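Laundry & Cleaning > Small Loads
Posted by dexter_cab – 2020-12-05
37 replies – 2,000 views

Basket next to the washer: fold flat or stand stuff up??

dexter_cab
ok so our hamper finally died in November, went to a white woven basket parked right up against the washer. Front loader, round glass door. Love it so far but cant decide how to load the thing. Wife says pile it, I say file it. 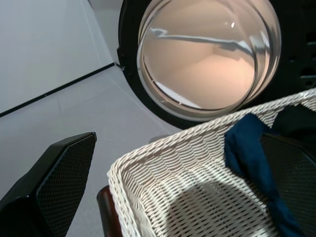 basket by the washer door

Going to be mostly dark stuff plus the reds. Anybody doing the upright thing long term?

lgatchalian
Yes!! two years now. Stand it up, you can see every shirt. Piles = digging.

curby
disagree. its LAUNDRY. Dirty stuff goes in a heap, washer doesnt care. Also red in with navy, hope thats a cold wash

dexter_cab
cold, 40 minute cycle. and the heap look is this – not a fan

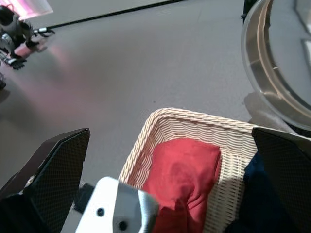
Red one crumpled, navy over by the side

clulenon
Looks fine to me. What am I missing

lgatchalian
Fine till there's 10 more in there. Fold once the long way, then again, then stand it on the short end. Start at one side and work across. Thin stuff flops so put it between two thicker things.

dexter_cab
Tried it. red, navy, black in a row 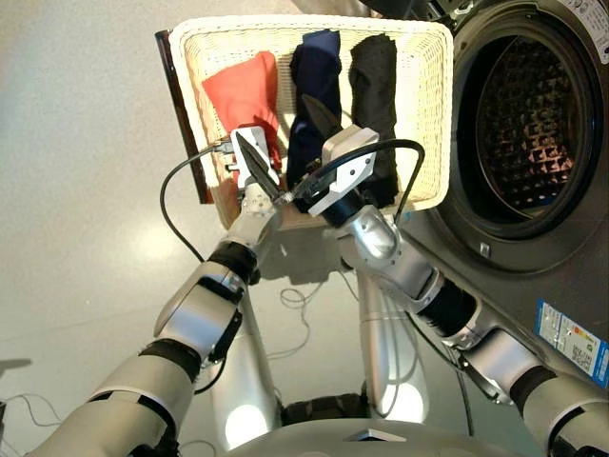
Red one leans a bit. Navy is the slippery kind so wasn't sure about it. Probably need more in there before it all holds, three is not much of a load.

curby
so you fold it, put it in, take it out, wash it, fold it again. got it

lgatchalian
Curby its for the CLEAN stuff too. Carry it to the dresser and the rows go straight in the drawer. Dexter which are you doing, clean or dirty? you never said

dexter_cab
both I guess. one basket, no room for two

agbayani_k
Seperate them. Even a cheap bag for the dirty. Woven ones snag too, check the rim for loose ends, mine got a sweater. Paid 60 for it at Prekura and still ended up lining it with a pillowcase.

dexter_cab
Good call on the liner. No snags yet. For the darks I'm keeping navy and black next to each other

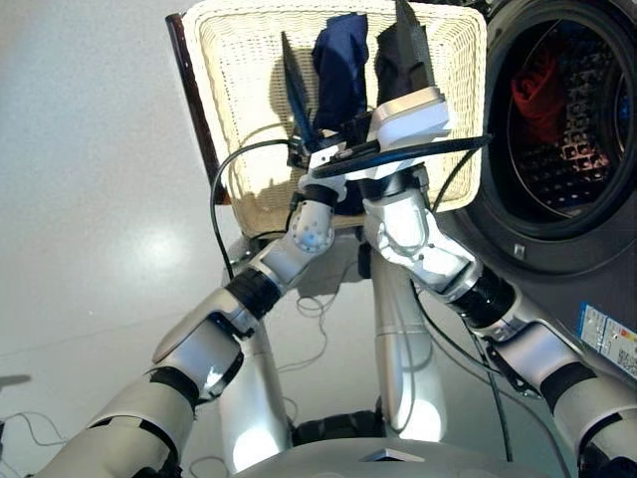
navy + black side by side, up at the back

clulenon
I'd never tell those apart at 6am

curby
pile it

lgatchalian
no

dexter_cab
Filing the clean, bag for the dirty. Will report back after a full load

Tags: laundry baskets, folding, front loaders
Share (4)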